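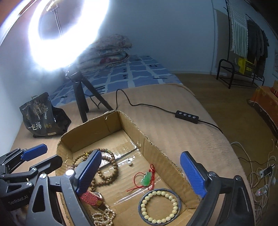 Can a small-town library run its own newspaper archive without a computer department?

It can with the Kovoteck Reading Desk, which scans a page, makes the words searchable and puts it in front of readers the same afternoon.

We love old newspapers, and we built the desk for people who love them too! Lay a bound volume open on the cradle, lower the glass and press the pedal. The lamp is gentle on brittle paper, and the cradle adjusts to spines up to 18 inches tall. Stidville Public Library has put 2,000 pages of its weekly online this way – even the seed ads and the school lunch menus.

In the box: desk, cradle, glass, foot pedal, power cord
Storage: 227 GB free for scans
Readers signed in at once: up to 50
Works with: the Wukisness catalog
Weight: heavy, so bring a friend

The spare glass is sold separately and ships on Thursday.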